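4. Doblar y guardar las servilletas y los caminos de mesa

Este apartado lo he reescrito entero, porque en la versión anterior me enrollaba con el planchado y luego despachaba el doblez en dos líneas. Si venís del apartado 3, ya tenéis la ropa de mesa lavada y seca. Si no, volved atrás, que doblar con humedad es la mejor manera de encontrarse manchitas en primavera (lo digo por experiencia, un mantel de mi tía acabó de trapo).

Lo que necesitáis

Una superficie lisa, clara y bien iluminada. Yo uso la mesa blanca pintada de la galería, que con la luz de la mañana me deja ver hasta la última pelusa.
Un paño húmedo para repasar la mesa.
La caja de guardar. La mía es una Pusent de tapa plana, pero sirve cualquiera que cierre bien.
Papel de seda sin ácido, si vais a guardar las piezas más de una temporada.

Antes de empezar

Pasad el paño por la mesa y dejad que se seque. Con la tela roja fijaos mucho en las motitas: sobre blanco se ven enseguida, sobre el rojo no las vais a ver nunca y se quedan dentro del doblez. Y lavaos las manos, que la crema deja cerco.

CUIDADO: el rojo oscuro puede desteñir aunque lleve ya unos cuantos lavados. Haced la prueba con un algodón blanco mojado en una esquina del revés. Si sale rosa, esa pieza se guarda aparte y se acabó la discusión.

Camino de mesa, paso a paso

1. Extended el camino a lo largo, con el revés hacia arriba. El mío mide 175 cm y me cuelga un poco por los extremos, no pasa nada.

2. Alisad con la palma desde el centro hacia fuera. Sin estirar, que si tiráis de la tela los bordes hacen onda y ya no casan.

3. Llevad un borde largo hacia el centro y formad una banda vertical. Aquí está toda la gracia del asunto: el canto tiene que quedar redondeado y suave, sin marcar la raya con la uña. (Yo la marcaba siempre. Siempre. Y luego no había plancha que la quitara.)

4. Haced lo mismo con el otro borde largo, de modo que se encuentren los dos en medio.

5. Mirad si quedan arrugas junto a la banda. Si salen varias juntas que se van cerrando en punta, es que la tela está cogida en algún sitio: buscad hacia dónde apunta la arruga, soltad ahí y volved a alisar.

6. Doblad a lo ancho en tres partes, con un rollito de papel de seda dentro de cada pliegue.

NOTA: para mover la pieza, llevadla con las dos manos por debajo. Si la pellizcáis por un solo punto se os frunce todo alrededor, y en un tejido fino ese fruncido tarda en irse.

Servilletas

Mucho más fácil, la verdad. Por la mitad, otra vez por la mitad y a la pila. Yo hago montones de 5 como mucho; más altos se tuercen y las de abajo salen planchadas a su manera. Alternad el lado del canto grueso, uno a la derecha y el siguiente a la izquierda, y la pila no se os vencerá.

La caja

Primero lo pesado, encima lo ligero. El camino va arriba del todo, porque es lo primero que saco en octubre. Dejad 2 cm libres hasta la tapa — si tenéis que apretar para cerrar, sobra una pieza. Y poned una etiqueta por fuera con lo que hay dentro, que luego abrimos todas las cajas buscando la misma servilleta.

CUIDADO: nada de bolsitas perfumadas en contacto con la tela. El aceite traspasa.

Si os sale una arruga rebelde

Humedeced los dedos, pasadlos por encima sin frotar y dejad la pieza extendida un rato. Si es una arruga de pellizco, de las pequeñas y apretadas, plancha tibia por el revés con un paño en medio. Con el rojo no uso vapor directo. 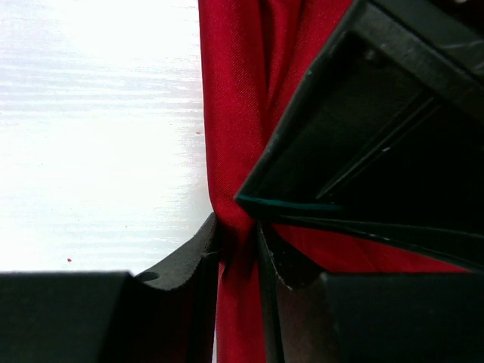

Corina Camenzind: yo los caminos los enrollo en un tubo de cartón forrado con papel de seda y me ahorro los pliegues del paso 6. Ocupa más armario, eso sí. ¿Y con los que llevan flecos qué haces, los metes hacia dentro o los dejas colgando?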